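FOR IMMEDIATE RELEASE
Aug 16, 2023

Brisoline Handicap moves to Siltby, purse goes up, new start time for the card

SILTBY - The Brisoline Handicap will be run at Siltby Park this fall for the first time. One mile on the turf, three-year-olds and up, maximum field of 13. Entries open now through the racing office. Details below, full conditions in the book when it comes back from the printer.

The race spent its whole life at Bech Downs until the Bech turf course was closed in July for drainage work. Siltby offered the date, the sponsor said yes inside a week, and the horsemen's group signed off shortly after. Both tracks are under the same management so the paperwork was short. Bech keeps its dirt meet as scheduled. No change to any other Bech stakes.

"We didn't want to lose a year of it," said Ívar Hafþórsson, director of racing for the two tracks. "It's a good mile race and there aren't enough of them for older horses at this level. Siltby rides a bit different, tighter turn, longer run home. Trainers have been asking me about the turn since the morning we announced it internally. It's fine. Come walk it."

The Siltby turf oval has a shorter backstretch than Bech and the one-mile start is out of a chute, so the field gets a straight run before the first bend. Post position matters less than people think here, according to the racing office, but the draw will be held in public anyway, in the paddock, after training hours. Owners and trainers with a horse entered get coffee and a seat. Everybody else is welcome to stand.

Rail will be at zero for the Brisoline and for the two other turf races on the card. It goes out for the rest of the week.

WEIGHTS AND ENTRY

Weights will be published after nominations close. Top weight is capped. Penalties apply for a stakes win after the weights come out, see condition book for the scale. Horses that had already been nominated for the race at Bech carry over automaticaly, no second fee. If you nominated at Bech and do NOT want to be carried over, call the office and say so before the close.

Nomination fee is 300 dollars. Supplemental entries accepted up to the draw at the higher rate. Also-eligibles will be listed and can draw in up to scratch time.

Shippers: stalls are available in the receiving barn on the far side of the training track. Health papers within the usual window, no exceptions, the gate has been told. Bring your own buckets. Hay and straw can be ordered through the stable office the day before arrival.

Turf works are by permission only. Dogs up, outside path. Sign in with the clocker's stand first.
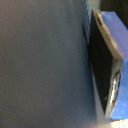

THE REST OF THE CARD

Nine races. The Brisoline goes as race eight. Supporting it is the Enine Stakes for fillies and mares, seven furlongs on the dirt, back on the schedule after a year off when it failed to fill. The racing office has moved it up in the season and dropped the bottom of the weight scale a little, and the early response from barns has been good. We think it goes this time.

There's also a maiden on the turf for two-year-olds, a starter allowance going long, and a claiming sprint that will likely be split if entries hold up like they did in July. Steeplechase exhibition that was on the earlier draft of the schedule is off. It may come back next spring.

First post is earlier than the regular Siltby start, to get the feature done with good light on the stretch. Gates open two hours ahead of first post. The last race will go before the evening train.

WHO'S POINTING FOR IT

Too early for a field, but several barns have told the office they're interested. Last year's winner, Copper Ledger, is back in training and breezed on the grass this month at Bech before the course was shut to morning work as well. His people say he's a go if the ground is not too firm. Second that day was Mister Halloway, beaten a neck after a wide trip, and he has been nominated too.

Of the younger ones, the three-year-old filly Saltgrass would be taking on males for the first time. She has won three of her last four and gets a weight break. Her barn says no decision until the weights are out. Fair enough.

"I'd love to see her in there," Hafþórsson said. "But I'd also love to see her in the Enine, so I'm no help. What I want is a full gate. Full gate, no rain, and everybody comes back sound."

Jockey assignments will be posted with the entries. The Siltby colony will be joined for the day by several riders from out of town, names when confirmed.

TICKETS, PARKING, AND THE APRON

General admission is free if you sign up online before the day, small charge at the gate otherwise. Box seats in the clubhouse went to season holders first and 48 are left at this writing. Dining room is taking reservations by phone only, the web form is down and we are working on it.

The main lot holds fewer cars than usual because of the fence job along the north side. Use the overflow lot off the county road. Shuttle runs the whole afternoon. Horse vans and trailers use the stable gate ONLY, please do not follow a trailer in, it happens every big day and the guard has to back everyone out.

Picnic tables on the apron are first come. Coolers OK in the backyard area, no glass. Dogs no.

Kids' pony rides behind the paddock between races two and six. The handicapping contest returns with a live bankroll format, capped at 253 players, sign-up at the program stand or through the contest page. Last year's filled early. Rules are the same except that bets on the last race now count, which they did not before, and there was some grumbling about that.

WAGERING NOTES

The Brisoline will anchor the late pick four. Low minimum. The pick five on the early races stays as is. Siltby will carry the Bech simulcast through the afternoon on the days both tracks are running, and patrons with a Bech account can use it at the Siltby windows and machines. Bring ID the first time.

Signal will be available at the regular outlets. Morning line goes out the evening of the draw.

IF IT RAINS

The Brisoline stays on the grass unless the stewards say the course is unsafe. If it has to come off, it will be postponed to the following week's card, same conditions, same field if at all possible. It will not be moved to dirt. The other turf races will be moved to the main track at the same distance or nearest to it. Call on course condition by mid-morning, posted at the stable gate and on the track hotline.

MEDIA

Credentials by email to the press office, include outlet and names of everyone coming. Photographers wanting a spot at the finish or inside the turf rail need a vest, pick it up before race one and bring it back please, we are short several from the spring. Winner's circle interviews right after the feature, trainer and rider, owner if willing. Past performances and a one-page history of the race are on request, the history is being updated for the move and may be a day or two behind this.

Hafþórsson is availble for phone interviews most mornings after training hours and not at all on draw day.

Contact: Press Office, Siltby Park

###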